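Laundry tips from people who timed it

Our group at Silholm has been working out how a robot arm ought to fold things, and along the way we have had to write down what most of you do while watching TV. Imani Shirima keeps the log. It stands at 234 folds, more than I have done at home in my adult life. These are the parts that carry over to a human with a basket.

Pick your corner before you pick up the cloth. In our trials the folds that began with a pinch near a corner came out squarer than the ones that began mid-edge, and the arm wasted less time smoothing afterward.

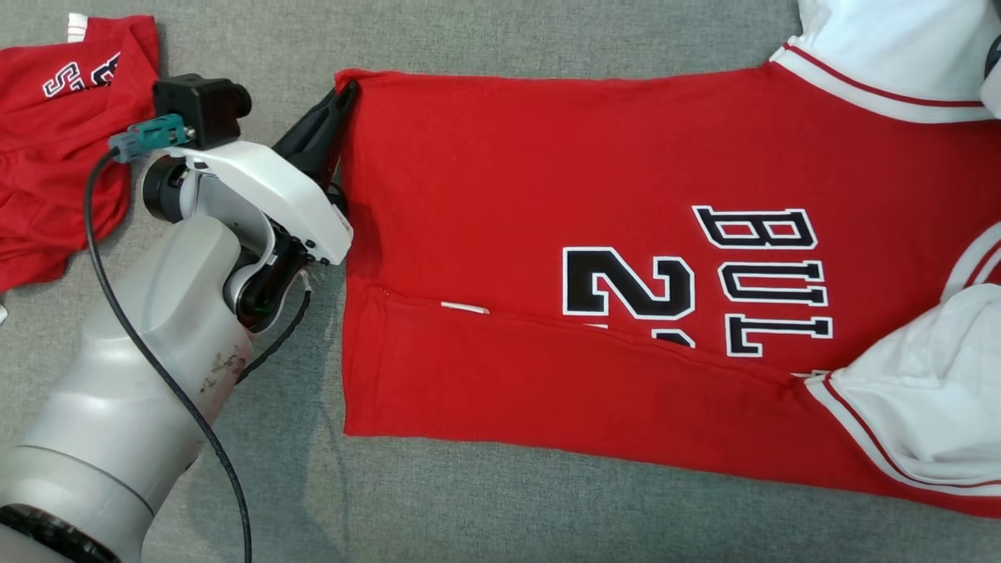
Jerseys are worse than T-shirts. Slippery knit, big stiff lettering, sleeves with opinions. Lay the thing flat and sideways, fold one long strip along the length of the body, and take your next grip up at the corner, as the arm has on the red BULLS one. Leave the sleeves for whenever you feel strong. Oluf Kvaran insists on sleeves first, and his drawers look it.

Towels want a different grip. Take the hem, which is thicker and doesn't stretch, and take a proper fold of it between your fingers. A grip on one layer of pile slid out 7 times in our first batch. 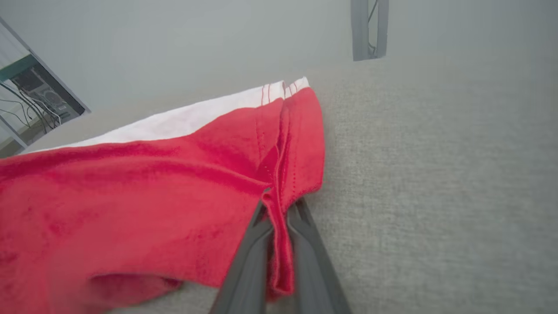
Then lift slowly and let the rest hang before you lay it down. Our slow setting took 2 seconds longer per towel and saved most of the refolding. Going slower still gained us nothing except a long afternoon.

Work on something with a bit of drag, too. A felt-type cover holds the bottom layer while you move the top one. Glossy tables are for dinner.

Fitted sheets: no results yet. We tried in January and have agreed to call it preliminary.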